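Home Features Faith Schools Columns Back Issues Subscribe

The Loudest Fight in Jorum Was Over a Quiet Room

September
By Asmaa El Khatib

Print this article | E-mail to a friend

I sat through four hours of school board testimony last winter, on a folding chair, next to a man who was eating sunflower seeds out of his coat pocket, and I would do it again tomorrow. I love a school board meeting. People who won't say boo to their neighbors will get up in front of a microphone and tell the whole town what they believe about God, parking, and the price of milk, sometimes in one sentence!

The item that night was number nine on the agenda, "supplemental use of Room 12," which is the kind of title you give something when you're hoping folks will go home before you get to it. They did not go home. The Cliltent school district had been asked to let students at Abdella Middle School use an old storage room at lunch for prayer, or meditation, or just sitting there with their eyes shut. The request came with a petition of 307 names, and I'll admit mine was one of them, so you can weigh everything I say accordingly.

A little background, for those of you who don't live in Jorum (most of you, I'm guessing). My daughter was in seventh grade. She prays at midday, and for a year she had been doing it behind the risers in the band room, with the band teacher's permission and a clarinet section that mostly didn't care. A boy in her homeroom, a Baptist, had a Bible group going in the stairwell. And there was a girl with no religion whatsoever who got panic attacks in the cafeteria and ate her sandwich in a bathroom stall. Three kids, three hiding places, and the same assistant principal shooing them along when the bell rang.

It was the Baptist boy's mother who called me. We had never spoken. She opened with, "I think your daughter and my son have the same problem," and we were on the phone until my rice burned.

Now, students in public schools have always been able to pray on their own time. What the school can't do is run the prayer, or push it, or pick a favorite. Everybody at the meeting seemed to know half of that, and it was never the same half. One gentleman was sure that prayer had been illegal in schools since he was a boy. A woman two speakers later was sure that if Room 12 opened up, her kids would be marched into it by October. And there was a retired civics teacher, bless her, who tried to explain the difference and got the buzzer at two minutes like everyone else.

I spoke too. I had it all written out and then lost my place, and I ended up talking about risers.

The board voted five to two to try it for one semester, with conditions. There were to be no symbols on the walls, no sign-up sheet, no adult leading anything, and the door stays open. An aide sits in the hall with her crossword. The furniture was to be donated, which I thought would sink us, but you have never seen a town unload its extra seating so fast.
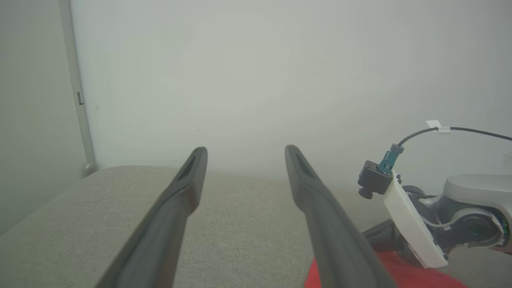 The rules took up most of the arguing that came afterward, and a lot of it was about stuff you'd never think could be religious. Could you bring your own rug? (Yes, if you take it home.) Could you light a candle? (Absolutely not, and the fire marshal came in person to say so.) Did the room have to face any particular way, and would turning the seats toward a window count as favoring the folks who like a sunrise? I'm only partly kidding about that last one. By the end even the upholstery had been discussed, and I can report that a light gray-beige with a fine weave and a softly rounded corner offends no known denomination. The boy's mother called it the color of compromise. I'd call it oatmeal, but I have come around to it.

What I hadn't expected was who used the place. I had pictured the kids I knew about, plus maybe a few of their friends. The aide, who is not supposed to keep names and doesn't, told the board in the spring that she'd had 46 different students come by, out of a school of 800. A good number of them never prayed at all as far as she could tell. They read. One slept, so she woke him for math. The Bible group moved in on its regular days and learned to keep its voice down, and my daughter learned that she could concentrate with somebody murmuring Psalms ten feet off, which I think is a more useful thing than most of what came home in her backpack.

It wasn't all sweetness. A father pulled his son out of the district over it, and I'm sorry about that, because they were good neighbors to us. There was an ugly letter taped to the door one morning, and I won't repeat it. And there was a week when a bunch of eighth graders found out that the room was a fine place to skip lunch duty, and the principal closed it until they'd had a talk. Some of the people who voted against it said they'd warned us, and you know what? They had. I wrote one of them a note saying so. She wrote back that she still thought it was a mistake but she'd liked my speech about the risers - I've kept that note.

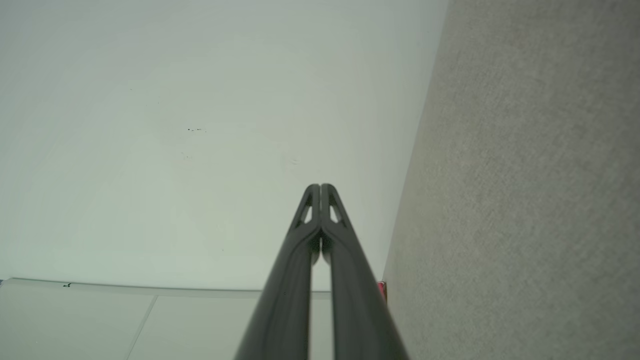
Pale and plain: Abdella Middle School's quiet room.

The trial semester ran out in June, and the board took it up again, this time as item three, in front of a much thinner crowd. I counted 40 of us, and that's including the two who had come about the bus routes. The vote was six to one. There's a new condition, a clock on the wall, requested by the math department.

A few other towns have called since. Somebody from Sostonance, the interfaith group over in the county seat, wanted to know if we had a handbook she could copy. We don't. We've got one page of rules with a coffee ring on it and the phone number of a Baptist lady who'll talk your ear off. I gave her both.

My daughter starts high school this month, and the high school doesn't have a room. She's already asked me who runs the band program over there, and whether they've got risers. I told her to give it till Thanksgiving. Then I called the boy's mother, and she had already picked up the petition forms.

Print this article | E-mail to a friend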